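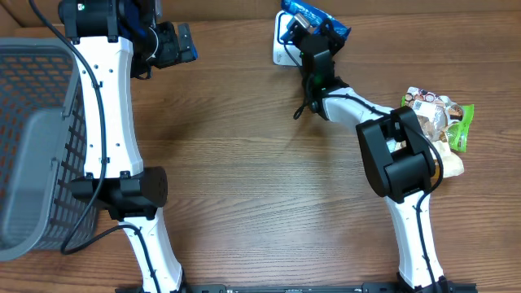
One customer in Ballarat wrote to us that the first coat disappeared into her bench in a single evening, and she wondered if she had bought the wrong tin. She had the right one. A dry bench drinks a lot the first time, and we should have said so on the old label. The new label says it.

Tanenent Bench and Table Oil, 1 litre

Tanenent is a penetrating oil for indoor timber: kitchen benches, dining tables, shelves, window sills, cutting boards. It goes into the wood and hardens there, so it does not make a skin on top that can peel. The colour of the timber becomes a little deeper and warmer. On very pale timber you will notice this more, so please try a small spot on the underside first.

The finish is satin. If you want a high gloss, this is not the product for you, and we would prefer to tell you now than to receive the tin back.

What is in the tin

Linseed oil, a hard plant wax and a citrus solvent. The smell of orange is quite strong on the day of use and is mostly gone after 2 days with the windows open. There is no stain in it. For a tinted version, see Ultidska Walnut and Ultidska Honey, which are made on the same base and can be put over or under Tanenent.

How to apply it

Sand along the grain and finish with a fine paper. Take off all the dust with a vacuum and then a dry cloth. Stir the tin, do not shake it.

Pour a small amount on the timber and spread it thinly with a cotton cloth or a white pad. Leave it for 20 minutes. Then wipe away everything that is still on the surface — everything, also in the corners and along the back edge, where it likes to collect. Oil that stays on top becomes sticky and you will have to rub it off with more oil.

Wait 24 hours between coats. New or very dry timber needs three coats, a table that was oiled before usually needs one. The table can be used gently the day after the last coat. Please keep water and hot dishes away from it for 5 days. 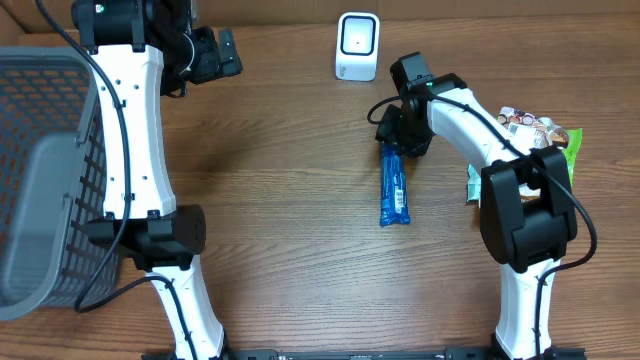
Coverage depends very much on the timber. One litre is enough for up to 14 square metres in one coat on dense hardwood, and much less on pine or on old dry boards. End grain takes the most, so give it a second wipe while you are still working.

Warning about cloths

Cloths with oil on them can heat up by themselves and catch fire. Do not leave them in a ball in the bin or in the laundry. Lay them flat outside to dry, or put them in a bucket of water with a lid. This is the one part of the page we ask everybody to read.

Looking after the table later

Wipe with a damp cloth and a drop of mild soap. Do not use bleach or a spray for glass. When water no longer makes drops on the surface, it is time for a thin new coat. White rings from cups can often be rubbed out with a grey pad and a little oil, working in the direction of the grain.

Sizes and orders

Available in 250 ml, 1 litre and 5 litre tins. The 5 litre tin is sent by road only. Orders that reach us before noon on Tuesday leave the same afternoon, other orders go with the next truck. Unopened tins can be returned.

Goes well with: Choo cotton cloths, Bikis hand sanding block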